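Skundosley opens orders for the Sanna two-arm table kit

Last updated: May

Skundosley is very pleased to announce that the Sanna, its two-arm table kit for schools, colleges and keen beginners at home, can now be ordered directly from the company's workshop in Visholm. It has been a long road to this point, with a good many cups of tea along the way, and everyone at the workshop would like to thank the people who wrote in over the winter to ask when it would be ready.

The Sanna is a pair of small robot arms that fix side by side to one rail at the front of a table, so that both can reach the same piece of work. Each arm ends in a gripper, and the kit is meant for the sort of everyday handling that sounds simple until you try to teach it to a machine: picking up a small thing, turning it the right way round, and putting it down where it belongs. The first activity in the workbook is setting up a chessboard, which the team settled on after trying building blocks, cutlery and (for one rather trying week) dried pasta. Chess pieces come in several shapes, they roll when they are tipped over, and the board has its own letters and numbers along the edges, so a learner can say "a pawn on a2" and everybody in the room knows exactly which square is wanted.
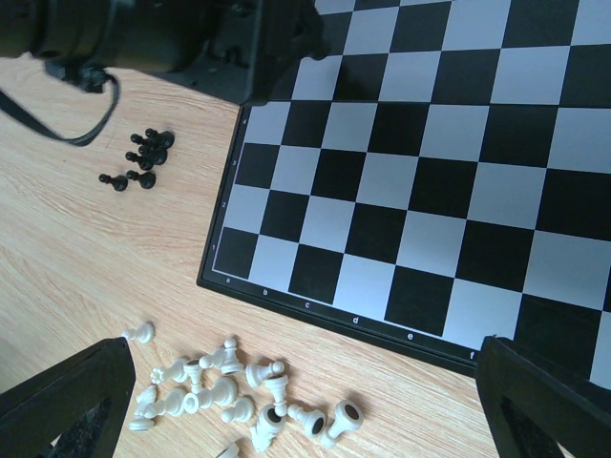

Najwa Tarawneh, whose class tried an early version of the kit, wrote to say that her pupils had argued happily for most of an afternoon over which piece the arm ought to go for first, and that she would have liked the workbook to leave more room for that kind of talk. Skundosley took the point to heart, and the printed workbook now has blank planning pages before every activity, with space for drawing as well as writing.

Learners can work in two ways. They can guide the arms through a task and record the movements, building up a collection of attempts to be played back, compared and learned from, or they can write their own instructions from scratch using the software that comes in the box. Most of the trial groups began with the first and wandered over to the second when they felt ready, and the workbook has been put together with that in mind. There are 23 activities in all, beginning with a single pawn and going on to tasks that need both arms to take turns over the same small area without getting in each other's way.
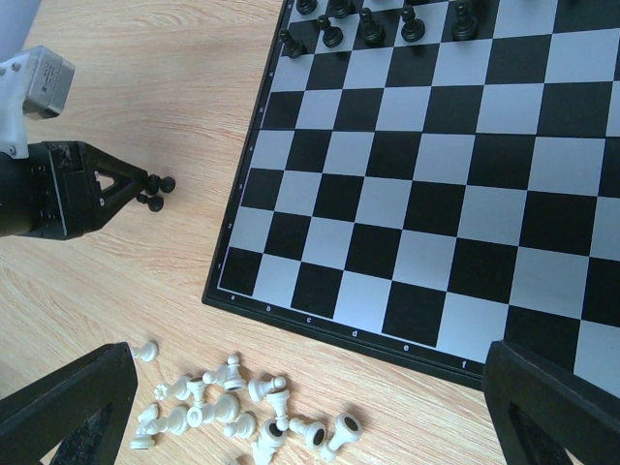

Black pieces on the board, with the white pieces still on the table in front.

"We wanted something you could put on a table and be using before lunch," said Thomas Santoro of Skundosley. "There are some wonderful robot arms about, but so many of them assume you have a laboratory and somebody to run it. I kept thinking of the teacher who has one corner of one room and a class coming in at ten o'clock, and who would very much like the thing to behave. If an arm drops a bishop, well, you pick up the bishop and have another go, and there is quite a lot to be learned from looking at why it slipped."

The camera software has had a good deal of attention too. It can save a view from close to the gripper together with a wider view of the whole table, and the two are kept side by side so that a class can go back over an attempt and see it from both. Trial groups found the close view especially handy for small pieces lying near one another, where it is hard to judge from a chair whether the fingers are really lined up.
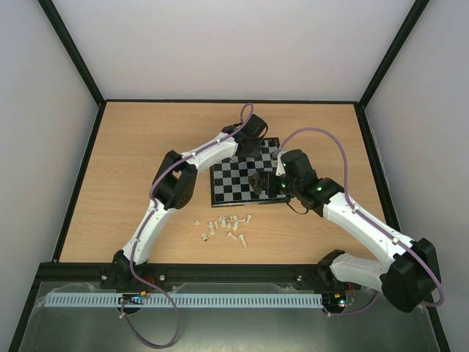
Both arms share one set of controls, and either can be switched off on its own if a class would like to start with just the one. Spare gripper fingers, cable clips and screws can be bought singly, and the workshop will go on stocking them for as long as there are Sannas in use. Fitting guides are written in plain words with large drawings, and anybody who gets stuck is welcome to telephone and speak to one of the people who build the kits.

The first run is of 400 kits, and 74 of these are already spoken for by schools that took part in the trials. Delivery is handled by Jornitz, and orders are sent out in the order they come in. Schools and colleges may borrow a kit for a half term before deciding, subject to a returnable deposit, and there are 100 printed copies of the workbook set aside for teachers who would like to read it through first, free of charge.

To place an order, arrange a loan or ask for a workbook, please contact the Skundosley workshop in Visholm. Visitors are welcome by arrangement, and the kettle is generally on from nine in the morning.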